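Odholm building – floor 3 walk-through, December
Checked by: Lenni Oksanen
With: Paraschiva Sârbu (first half only, had a call)

Exit stairs, north – OK. Door closes by itself, latch catches.
Exit stairs, south – NOT OK. Door drags on the floor, have to pull it twice. Told Poul Briem, he's ordering a hinge.
Exit signs – OK, all lit. One by the kitchen is dim, swap next round.
Extinguishers – tags OK except the one outside room 323. Pin seal missing. Replace, dont just re-tie it.
Hallway width – boxes from Grerano stacked on the left side again. Second time I write this. Move to basement.
First aid cabinet – low on burn gel and medium gloves. Eyewash bottle fine until spring.
Kitchen – toaster plugged into a power strip. Unplugged it, left a note. Fridge seal torn, not a safety thing but somebody should look.
Windows – 18 opens but won't lock. Tape on it for now.
Lighting – flicker over the copier, reported.
Emergency lights – ran the 20 minute test, all stayed on. Log signed.

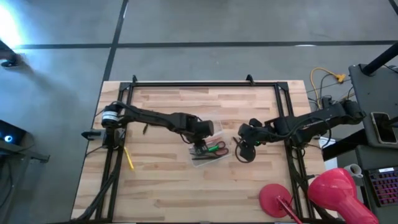
Ladder – feet worn, tagged out. Do not use, even for the clock.
Restrooms – floor mat curls up at the door, trip hazard. Take it out.
Alarm panel – no faults showing. Key is still in Poul's desk, shoud be in the lock box.

Open from last time: handrail screw on south stairs, still lose. Poul to fix with the hinge.
Recheck south door and 323 before the holidays – L.O.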